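Monthly walk-through, Prornach building, ground floor and stairs
July. Checked by Kianoush Heydari, with Mayu Ueda for the electrical part. 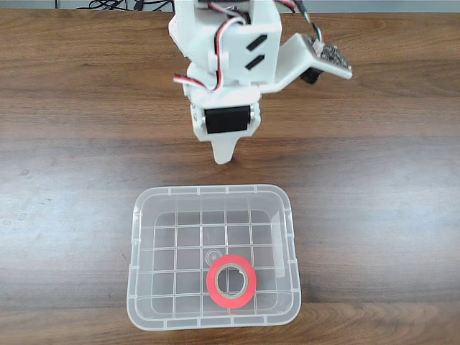
Room 3, brown tabletop, cables at the far edge (item 6).

OK = good, FIX = must be repaired, LOOK = check again next month

1. Main entrance door closes by itself: OK
Closes a little hard. Octavio Ayala already turned the screw one time, I would not turn it more.

2. Exit signs lit: FIX
The one near the kitchen is dark. Mayu changed the lamp and it stays dark, so probably the fault is inside the unit. Sirko is called.

3. Corridor free, full width: FIX
Boxes of paper were standing by the stair door again. They were moved on the same day. Please tell the delivery man to use the storage room, he listens better when it comes from the office.

4. Fire extinguishers, pressure and seal: OK
All needles in green. The one behind the coat rack is hard to see when the coats are hanging. I ask for a sign higher on the wall.

5. Stairs, handrail and edges: LOOK
The rubber edge on the fourth step from below is lifting at the left side. Around 10 cm. It is glued for now, but the glue is the ordinary kind.

6. Cables in work rooms: LOOK
Room 3: black cables are tangled together at the far side of the table. To be separated and tied. In room 4 everything is in the cable channel, thank you Hiyori.

7. Extension cords, one behind another: FIX
Found in the kitchen: kettle and microwave on the same cord, and this cord on a second cord. The second one is removed. The microwave must have its own wall outlet.

8. First aid box: FIX
Burn gel is expired. Small plasters are nearly finished. Order from Haltard is written, not yet sent.

9. Emergency lights, 20 minute test: OK
Done on Saturday at 8 in the morning, when the rooms were free. All stayed on until the end.

10. Windows on the yard side: LOOK
The handle in the meeting room turns but does not lock well. Kohei Sugawara has the key for the handle cover.

Items 2 and 7 go first. Comments can be written by hand on the copy beside the mailboxes, but please write your name also.

K. Heydari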